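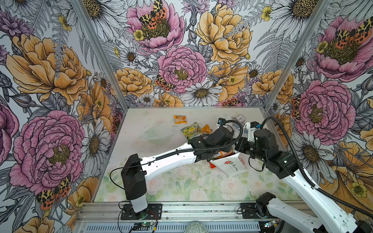

Two arms on the floral cell, both grippers in near the middle of the table.

Search the archive: Enter keywords Go

Subject: Re: Dreditz vs Duvora fingers on thin bags

Terence Horrocks wrote:
> Before we order more fingers, can someone who has run both sets
> say how they do on film bags? Our Dreditz pair is fine on boxes
> and cartons. On chip bags it pinches a fold, the bag swings, and
> half the time it drops on the way over. Is the Duvora any better,
> or is it the same finger with a softer pad?
> Also, does anyone still use the Uysal controller with these?

I have had both on the bench since June, so I can answer most of that.

Same arm for all of it, same wrist camera, same Uysal controller. I ran 422 picks with the Dreditz fingers and then the same number with the Duvora. Items were snack bags, small packets and a paper bag. I did not use anything heavy. I laid the items down by hand and did not try to make it easy.

The Duvora is a different finger. The pad is softer, but the bigger change is that the tip is narrower, so it gets under a loose edge that the Dreditz pushes along the table. With the Dreditz I had 80 drops after a good close. I don't have a clean drop number for the Duvora, as I changed the closing force partway through and should have started over. It was clearly fewer.

Where the bag gets picked matters more than which pad you have. Grabbed by a crumpled end, a bag hangs at a slant and hides a lot of the table from the wrist camera. 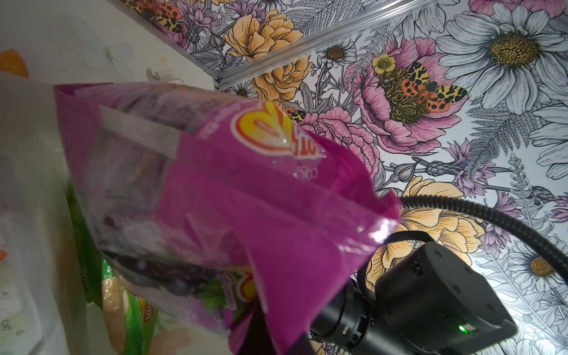
Terence answered off list that he sees the same swing on his side and slows the lift to get around it, and he asked if the force setting carries over from one finger set to the other. It does not. The Uysal keeps the old value when you swap tools, and the number means something else on a narrower tip. I now set it by hand after each change. Start low and go up until the bag stops sliding. If you can hear the film creak you have gone too far.

On the controller itself, yes, I still use it. The log holds 1000 entries and then writes over the oldest, so copy it off before a long run. I lost the first part of one set that way. If you get error 2207 right after a finger swap, power the wrist down and back up. Reseating the plug did nothing for me.

Clear plastic is still a problem with both sets. The fingers close on it well enough, but the camera often misses the edge, so the approach is off before the fingers come into it. I have a Rader camera here on loan and will try it in the same mount next. I would not buy new fingers to fix that one.

For two arms over one table, check your cable loops with the wrists close together. Mine had room with each arm moving alone and rubbed when both came in to the center. I moved one tie and gave the hose more slack at the top.

If you mostly handle boxes, stay with the Dreditz. For bags I would get one pair of the Duvora and try it before ordering for every arm. I can send my pick list and the force values to anyone who wants them, just write to me off list.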